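Speaker notes – "When the Grip Does Not Let Go: Findings from the Netstead Tabletop Cell"
Speaker: Maureen Tapley, Equipment Safety Office, Langlois
Session: Faults and near misses in shared workspaces
Time allotted: 16 minutes, questions afterward

Opening

Good morning. On behalf of the Equipment Safety Office I thank the Dretton user group for the invitation. My colleagues Sylvain Boyer and Harpreet Girard carried out the investigation. I am presenting their work, and they are both in the room for the technical questions.

The subject is one fault in one cell at our Netstead site. No person was injured. The event was classed as a near miss because an operator had a hand inside the working area when the gripper closed a second time without a command from the operator. I will describe the work, the fault, what we found in the logs, and the changes now in force.

(Pause. Confirm that the back rows can hear.)

Background

The cell is used for tabletop handling trials. An arm with a fingered gripper picks up ordinary household goods, moves them a short distance and releases them. The operator sets out the goods, starts the cycle from a handheld control and stays within reach of the stop button. Between cycles the operator may step in to rearrange the goods, provided the control shows the hold state.

Please note the words "hold state." Hold means that the arm will not travel. At the time of the event, most of our operators also took it to mean that the fingers would not move. The manual did not say so. Our own training sheet did, and that was an error on our part.

Soft goods are the harder part of the program. A rigid container either is in the grip or is not, and the finger position tells the controller which. Cloth compresses, folds and slides, so the position reading can change while the object stays where it is.

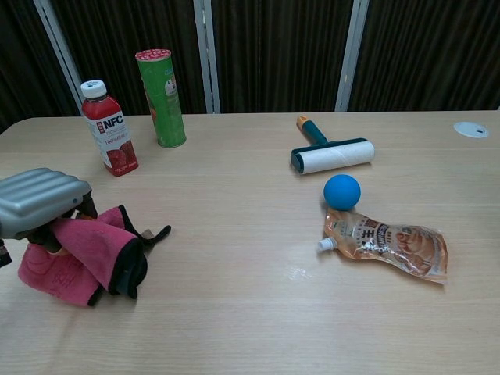 Handling trial with mixed household goods; the gripper has hold of a pink towel with black edging.

(Leave the slide up through the next section.)

The event

In September, the cell was in the second week of a towel series. The operator was Maksym Lytvynenko, who has agreed to be named and whose report was clear and prompt. At 10:40 in the morning he ended cycle 1118 early, after the towel failed to release. The control showed hold. Following the training sheet, he reached in and began to pull the cloth free from the fingers.

As the cloth moved, the fingers opened slightly and then closed again. The tip of one glove was caught together with the towel. Mr. Lytvynenko drew his hand out of the glove, pressed the stop button and left the cell as it was. He reported the event to his supervisor, Capucine Deschamps, who closed the cell and called our office.

I wish to be plain on one point. Mr. Lytvynenko did what he had been taught to do. The report records no operator error, and none should be read into it.

What the investigation found

Mr. Boyer and Ms. Girard copied the controller logs before power was removed. I ask every site represented here to follow the same order. On our unit the grip record is kept in temporary memory and is lost at shutdown.

The logs showed that a feature called grip recovery was active. When the fingers sense that an object is slipping, the controller opens them a small amount and closes them again to get a better hold. In normal running this is useful. The fault was that an early end to a cycle stopped the arm but did not cancel grip recovery. Pulling on the towel looked to the controller like slip, and it responded after a delay of 200 milliseconds.

The question then was whether this had happened before. The team reviewed all 1222 cycles in the series, including those run afterward under guard to reproduce the fault. Grip recovery had started during hold on 16 occasions. All of them involved cloth. Before the September event, none had been reported, as operators had seen a small finger movement and taken it for settling.

(If asked: the guarded cycles were run with the operator outside the barrier and the towel drawn by a cord.)

The release failure that led to the early end is a separate matter. A fold of cloth had lodged between two finger segments. It is a nuisance in this kind of work and we do not expect to remove it entirely. The procedure must therefore assume that someone will need to free a towel by hand.

Measures taken

First, any early end to a cycle now cancels grip recovery. The change was tested at Netstead and then applied to the sister cell at Prernbridge.

Second, the hold indicator no longer gives permission to reach in. The operator must press the stop button, see the drive light go out and only then touch the object. This adds a restart to each such case. Ms. Deschamps has adjusted the daily targets accordingly, and I thank her for doing so before being asked.

Third, the training sheet was withdrawn and rewritten. The sentence "In hold the gripper is safe to touch" has been removed. All operators at both sites have signed for the new sheet.

Fourth, unexpected finger movement is now a reportable item, however small. The form is one page and may be handed in at the end of the shift, unless a hand was inside the working area, in which case work stops at once.

Matters still open

We have not settled whether gloves should be worn for this task. A loose glove allowed the hand to come free, but it was also the part that was caught. Ms. Girard is comparing close-fitting gloves with bare hands under the new stop rule. Until that is complete, the present glove rule remains.

We are also reviewing the force limit for soft goods. A lower limit would reduce the harm from an unexpected closure, but more towels would be dropped. Mr. Boyer can speak to the early results.

Requests to the group

Please check whether an early stop on your own equipment cancels every automatic function of the gripper, and test this with cloth as well as rigid objects. Please also compare your training material with the manual, line by line, wherever it states that something is safe to touch.

(Invite Mr. Boyer and Ms. Girard to the front. Printed copies of the revised sheet are on the table by the door.)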